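### 4.2 Price guides as evidence of scarcity

Collectors of vinyl records often treat the printed price guide as a neutral witness. We doubt this. Of the 656 pressings listed as "rare" in the Drirley guide, 397 came up for sale at least once during our survey period, and 152 of those were offered by more than one dealer in the same month. A record that three sellers can supply by return of post is hard to call scarce, whatever its sleeve may fetch.

Akolgo and Beddoe argue that the word has simply drifted, and that "rare" now means "wanted". That may be so, but they rest the claim on interviews with dealers, who have every reason to like the new meaning. Mabula's study of the Skuddale auctions is more careful -- she traces single copies from sale to sale by their matrix numbers and the marks on their labels -- yet even she takes the seller's grading on trust. Our own regrading of a small batch from the Jolport fair gave a lower grade in nine cases, and a higher one in none.

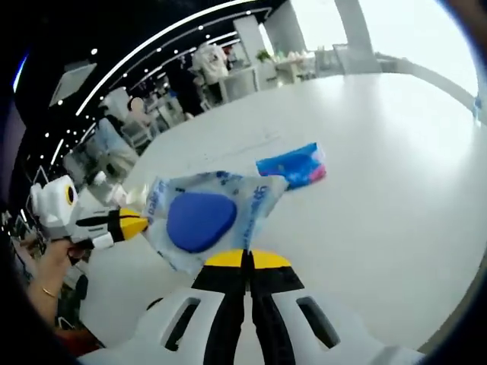
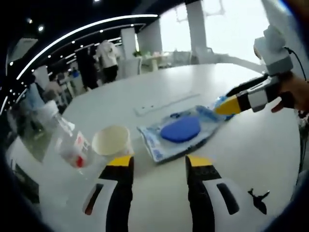

**Figure 3.** A packet held in the gripper (first panel); the gripper open above the white table, with a plastic bottle on its side (second panel).

### 4.3 Label errors and their afterlife

Mistaken label names present a different problem. Once a wrong title has been printed in one list it tends to be copied into the next, and a buyer who searches under the right title finds nothing and concludes that the disc is hard to get. Nyanda calls this "false rarity" and puts it down to haste. We are less sure. Several of the errors in the Rotich catalogue survived a full revision in March, though readers had written in to correct them, and the entries concerned kept their high prices.

None of this proves bad faith. Cabanatuan, who has read the same letters, thinks the editors just lost them. We can't rule that out, and the surviving file is too thin to settle it -- the replies, if there were any, are missing. For the price tables in Section 5 we have therefore left out every entry whose title is in dispute.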